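Lab News: Three-finger gripper trial, first round
13 October 2019
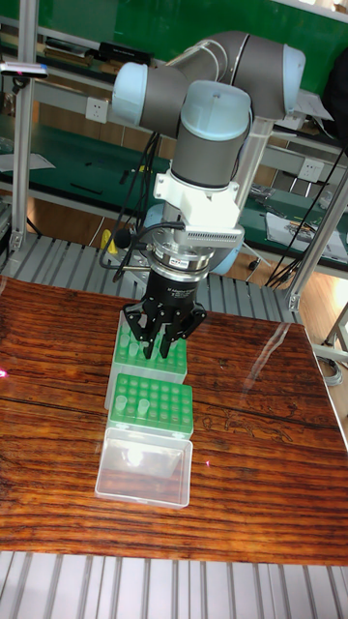
What we are trying to find out

The tube handling bench has been running on a two-finger gripper since March. It does the job when the tubes stand well apart, but it needs the rack turned a certain way, and every change of rack means a new set of approach angles. Relu Sandu asked for a straight comparison before we order anything for the second cell, so the arm now carries a three-finger gripper and the same tube program has been rewritten for it.

The task is simple on paper. Take a tube from the rear green rack, lift it clear, bring it forward, set it in the front rack, let go. Both racks are the ones we use every day, and we kept them in a single column in front of the arm so the wrist hardly has to turn between pick and place.

Grippers in the comparison

Two new units are on loan, one from Trimau and one from Pirzada. Both have three fingers and both bolt to our flange without an adapter. The Trimau opens wider. The Pirzada has slimmer fingertips, and the fingers can be swapped with one screw each. The old two-finger unit stays in the test as the baseline.

Each gripper gets 400 cycles at normal speed, then 60 more with the rack shifted by 2 mm to see how much error it can take. A cycle counts as failed if the tube drops, tilts and jams in the hole, or pushes its neighbor up.

Results so far

We have logged 1,118 cycles across all three units, including setup runs that will not go in the final table. What we can say at this point:

Three fingers center the tube better. With the old gripper a tube that starts off lean stays that way until it is released. With three contact points it straightens up as the fingers close.

Clearance is the weak spot. Three fingers need room on three sides, and in a full rack there is not much. Most of the failures with the Trimau were a finger coming down on the rim of the next tube. The Pirzada did better here, though it still touched from time to time.

Rotating the wrist before going down helps a lot. We lost a good part of one afternoon to this before Relu set the finger angle so that the tips drop into the gaps between holes. The same angle works for both loan units.

Cables are a nuisance on all of them. The gripper cable has to be long enough for the wrist to turn and short enough to stay out of the racks. We have moved the ties twice and will probably move them again.

Controller notes

Grip force is set from the Jokeck controller, which lets us change it between cycles without stopping the program. The two-finger unit is still on its own box, so its force values are not directly comparable. We will list them separately.

Next steps

The shifted-rack runs for the Pirzada are still to do, and after those we will repeat the full set with capped tubes. The Prukach site has asked for the program files and will get them once the comments are cleaned up. If you have a rack type you want included, send one over to Relu with a few tubes in it – empty racks are no use to us – and put your name on the bottom.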